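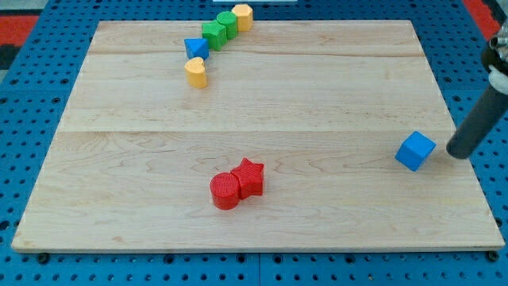 The board at Vorkden, with the blue cube.

Tamás Csonka had been told the board would speak to him, and he had driven a long way to hear it say nothing.

"It's maple," said Harries, as though that settled the matter.

Tamás bent down and looked. It was pale and smooth, with a few knots in it, and it was a board. Blue pegboard showed on every side. He had a kitchen worktop at home that he thought more of, and that one had cost him less than the train fare his sister had paid to come and admire it.

"And the letter said three thousand," he said.

"3000 for the lot. Board and blocks."

"The blocks are toys."

Harries had the look of a man who had heard this before and had an answer ready, and didn't care for the answer. He said that Mrs Jinis had never called them toys. She had called them the company. She had set them out in the evenings and moved them one at a time, and on the strength of how they ended up she had told half of Vorkden whether to sell their houses.

"Did the half that sold do well?"

"Some of them."

"And the ones who stayed?"

"Some of them, too."

Tamás wrote that down. He worked for Konel, the auction people, and Konel liked things written down. He had been sent to look at a haunted clock in April (the damp had got into it) and before that a weeping portrait (also damp). There was a form for this kind of visit, and at the bottom of the form was a box marked Other Remarks, where he generally put the word damp.

"Tell me how it goes, then," he said. "The cube first?"

"The cube's you. Whoever's asking. Then the others come on."

"And what did I ask?"

"You have to ask it in your head."

Of course he did. Tamás stood with his hands in his coat pockets and tried to think of a question that a piece of wood might reasonably be expected to answer. He was 3 years off his pension. He owed his brother-in-law money. He had not rung his daughter since the business over the car, and she had not rung him. He picked the pension.

He went out to the passage while it was done, at Harries's request, and read a notice about bins. When he was called back there was more colour on the board than he had expected.
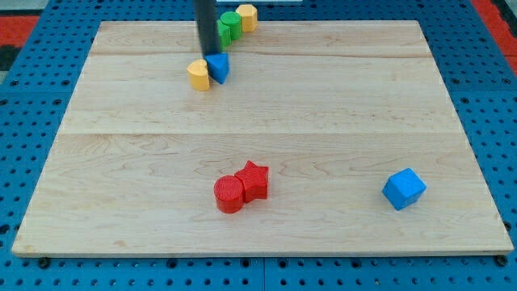
The heart and the prism, touching.

"Well," said Harries.

"Well what?"

"She always said the heart was family."

"She would. What else is a heart going to be?" He leaned in. The yellow heart had its point towards the blue prism, and the two were right up against each other. Some green ones stood further back. "What's the prism?"

"A quarrel. Or a roof. It depended who was asking."

"That's handy."

"I'm only telling you what she said."

"And the green?"

"Money, mostly."

"It's a long way off, my money."

"I wouldn't like to say," said Harries, who plainly would have.

Tamás got out the form. In the space for value he put 70, which was generous and allowed for the maple. He thought about 127, and thought about who would have to explain it to Konel, and left it at 70. Harries read it upside down and breathed through his nose.

"You asked about the money," Harries said.

"I asked about the weather."

He signed, and tore off the bottom copy. Other Remarks was still blank. He touched the wall beside him with the flat of his hand, and then the other wall, and both were perfectly dry.

In the car he sat for a bit with the engine off. Then he found his daughter's number and looked at it, and told himself it was getting on for six and she would be home by now.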